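## Part 2: Getting your Gullura level

I've set up more of these turntables than I care to admit, and the part people rush is always the leveling. Put the kettle on and give yourself 30 minutes for this bit. You'll want the little round bubble level from the Lundgren kit (the long one from the toolbox is too heavy, it'll drag on the platter).

1. Pick your spot before you touch the feet. A big, solid table is great, a wobbly bookcase is asking for trouble!
2. Keep the dust cover off and the power unplugged. Leave the tonearm clipped in its rest.
3. Set the bubble level in the middle of the platter and look straight down at it.
4. Turn the front feet first. Clockwise lowers that corner. Go a quarter turn at a time and let the bubble settle.
5. Now do the back feet the same way – and then check the front again, as they'll have drifted a bit.
6. Spin the platter halfway by hand and read the bubble once more. If it moves, split the difference.

**Note:** My friend Si-woo Ha swears by sliding a Cludo cork mat under the whole thing. I tried it and liked it, but you'll need to level all over again afterward, so decide on the mat first.

**Caution:** Don't unscrew any foot more than 3 full turns. The threads are short, and a foot that drops out will take the needle with it if the guard's off.

Once you're happy, clear away your tools and any packing paper, then push down gently on each corner of the table. If the bubble shivers and comes back, you're good. If it stays off to one side, go back to step 4. Leave the needle guard on for now – we'll take it off in Part 3, when we set the tracking weight. 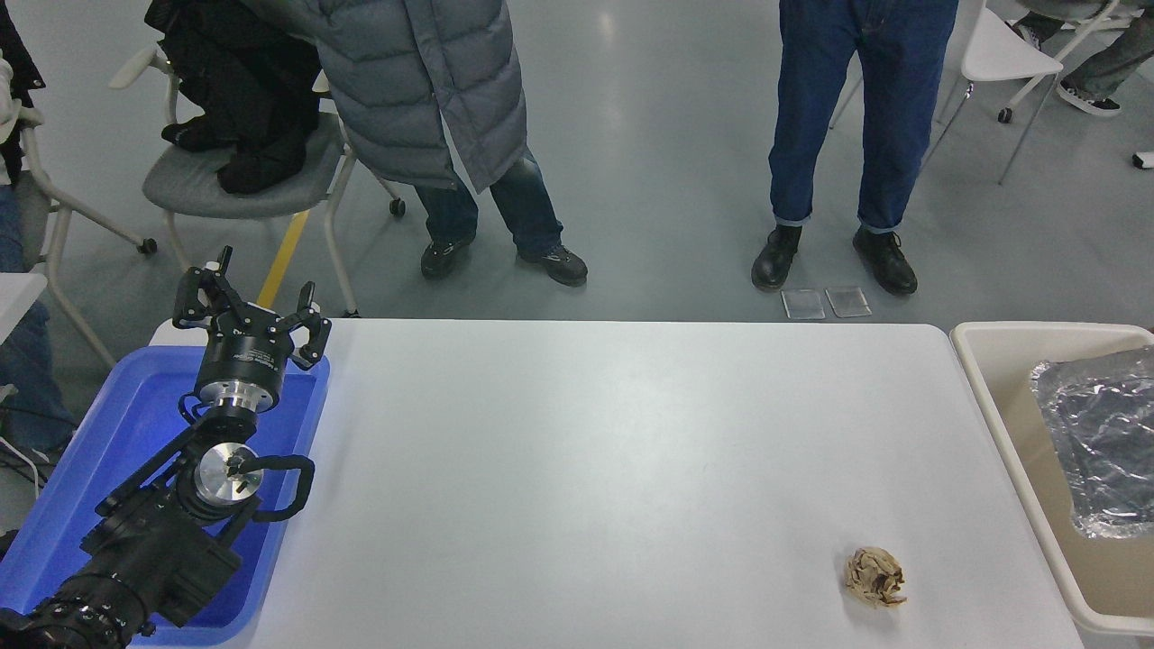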